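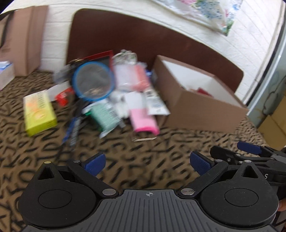
Pinza negra con almohadillas azules texturizadas, sobre alfombra beige y negra.

Lista de inspección: transportadores de rodillos y mesa elevadora, nave 2 de Stasiv
Mes: noviembre. Turno de mañana, inicio 6:40
Inspectora: Domnica Mihăilă
Orden de trabajo: 2842

Estado: C = conforme, NC = no conforme, NA = no aplica

1. Paradas de emergencia
1.1 Setas accesibles y sin cajas delante: C
1.2 Cable de tracción, tramo de entrada: C
1.3 Cable de tracción, tramo de salida: NC
Comentario: el cable está destensado y hay que tirar demasiado para que actúe. Tensar y repetir la prueba antes del turno de tarde.
1.4 Rearme solo manual: C

2. Resguardos
2.1 Tapas de cadena atornilladas: NC
Comentario: falta un tornillo en la tapa del motor 5. Pedido a almacén con la referencia 504.
2.2 Puerta de la mesa elevadora con enclavamiento: C
2.3 Faldones laterales de la mesa: C
Comentario: desgaste en la esquina del lado de la paletizadora Sakska. Vigilar.

3. Rodillos y bandas
3.1 Rodillos giran sin ruido: C
3.2 Banda de acumulación centrada: NC
Comentario: se va hacia la izquierda con carga. Ya salió en la revisión anterior y se ajustó el tensor, pero vuelve a desviarse. Avisar a Bruvurell para que miren la alineación del tambor.
3.3 Restos de film en los ejes: C, retirados durante la inspección

4. Sensores y cuadro eléctrico
4.1 Fotocélulas limpias y fijadas: C
4.2 Fotocélula de fin de línea: C
Comentario: soporte cambiado por el de Venstead. Queda algo más alto que el antiguo y detecta bien los bultos bajos.
4.3 Cuadro cerrado con llave: C
4.4 Etiqueta de tensión legible: NC, reponer

5. Zona de paso
5.1 Marcas del suelo visibles: C
5.2 Extintor 58 en su sitio y con precinto: C
5.3 Escalera de cruce, antideslizante: C
5.4 Carril de carretillas filoguiadas: NA, fuera de esta orden

Los puntos 1.3 y 2.1 se cierran antes de arrancar la línea de salida. El resto de NC pasa al parte de mantenimiento.

Firma: D. Mihăilă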